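We use cookies to remember your newsletter preferences. Accept | Manage settings

Can it fold a dish towel yet?

Readers write in every few months to ask when a machine will do the laundry. The short answer in this issue is the same as last time: parts of it, slowly, if somebody sets the job up first. The longer answer has changed a little, and most of the change is in the hands.

Two years ago the arms were already good. A mid-priced arm could reach the same spot on a bench all day and not miss. What it did when it got there was the weak point. The standard hand was two flat metal plates that opened and closed, fine for a box and bad for a sock. A towel lying flat on a table gives plates like that nothing to grab. A person pinches up a bit of cloth without thinking about it. The machine pushed the cloth along the table, or closed on air.

The shop at Plamness has spent most of the past year on this one problem. They sort and fold rental linens for restaurants, and they have two arms on the folding line, bought from Dawber. The arms came with a stock hand, which they stopped using in the second month. Since then they have been trying out fingers of their own, changing the shape of the tip and what goes on the inside of it. 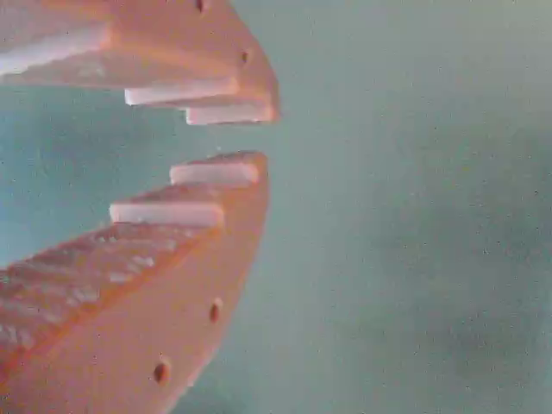

The pads matter more than the shape, according to the people who run the line. A hard finger with no pad slides off cotton. A very soft pad grips well but wears fast, and it also picks up lint, and once it is covered in lint it stops gripping. They now wipe the pads at the start of each shift and replace them when the misses go up.

For anyone who wants numbers, the shop kept a log for one month. The line attempted 1161 napkins. These were plain square napkins, pressed, fed one at a time from a tray. In the best week the arms got through 200 in a row without a person stepping in. In the worst week they could not get to 100. The bad week was a new batch of napkins with a thicker hem, and the fingers kept catching two layers when they should have caught one.

A person on the same line is still faster by a wide margin, and the person can also do aprons. The arms can't do aprons. The strings are the trouble. They end up under the apron, or wrapped around a finger, and then someone has to stop the line and pull them free.

Shop-floor work looks better. Cusham, which packs small hardware kits, has a Griken cell that puts screws, brackets and a folded instruction sheet in a bag. The screws and brackets went well from the first week. Paper took longer, for the same reason cloth does: it is thin, it lies flat, and it moves when you touch it. They got around that by having the sheet stand up in a slot so the hand can take it by the edge. That fix cost very little and it helped more than the software update they had been waiting for.

That is a pattern worth noting if you are thinking about buying one of these. Most of the jobs that work now work partly because the job was changed. Trays, slots, stops and guides take a lot of the guesswork out. At home you don't have any of that. You have a basket with everything in it at once, inside out, and a chair where you put the things you haven't decided about.

So our chore list stands as follows. Vacuuming a clear floor: yes. Wiping a flat counter with nothing on it: yes, in a demo. Loading a dishwasher: plates mostly, bowls sometimes, pans no. Folding square cloth from a tray: yes, with a person nearby. Folding a family's laundry: no. We have moved only 3 items on the full list since spring, and square cloth is one of them.

Plamness plans to try pillowcases next. They open at one end, so the hand has to find the opening, and the crew expects that to take most of the winter. We will visit again when the pillowcase line is running and print the log as they give it to us.

You are receiving this newsletter because you signed up on our website. Unsubscribe or update your preferences at any time.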